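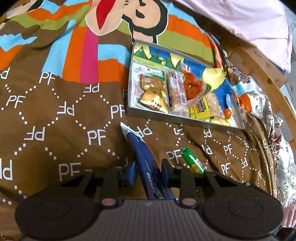
Error messages should say what to do next

By Isla Donnelly
19 February 2025

Print this page
E-mail this article

In January I tried to renew a parking permit on a council site that runs on Kamex. I filled in three screens, pressed the button and got a red bar across the top of the page. It said "Validation failed". There was nothing under it. I went back through the screens, changed the format of my phone number, and it failed again. The trouble was a space at the end of the postcode. I found that out by phoning.

I have worked on forms for a long time and I think this is the most neglected part of any website. Teams will spend weeks on a home page that people pass through in seconds. The error text is left to whoever is writing the code on the day, and it is usually written as a note to other developers. "Validation failed" is a perfectly good thing to put in a log. It has no use on a screen in front of someone who wants to park outside their own house.

My view is that no message should go live unless it names the field, says what was wrong with it and tells the person how to put it right. If a message can't do the last of these, the form should probably fix the problem by itself. A computer can remove a space from the end of a postcode. It can accept a phone number with brackets in it. Asking people to do that tidying is laziness on our part, and we have got used to it because every other site does the same.

Last year I went through all the error messages in a booking system we look after for Stasberg, a small ferry operator. There were 91 of them. Almost 40 could never be seen by a customer, because the situation they described had been designed out years before. Of the others, many were the same message worded differently by different people. One said "Oops!" and nothing else. I rewrote what was left in plain sentences and it took me less than a week, including the arguments.

The arguments were mostly about length. A-yeong Na, who designs the screens, wanted every message to fit on one line on a phone. I wanted the full instruction even when it ran to two. She has a point: people don't read blocks of red text. But a short message that leaves out the date format is no help to anybody, and I would sooner give up the icon and some of the padding to make room. We settled on two lines at most, placed directly beneath the field. The summary at the top stayed as well, with links down to each problem, since some of these forms are long.

I would also like to see the end of jokes. A cartoon and a cheerful apology might raise a smile when a page of holiday snaps won't load. They are annoying when a payment has stopped halfway and you don't know whether your money has gone. Stevetti, the ticket people, still have a dancing sandwich on their payment failure page. Tell me if I have been charged. Then tell me if it is safe to try again.

None of this needs a new tool or a bigger budget. Put the messages in one file where a writer can get at them — most systems allow it — and read them aloud. The council has my postcode now, without the space, and the permit came in the post.

Print this page
E-mail this article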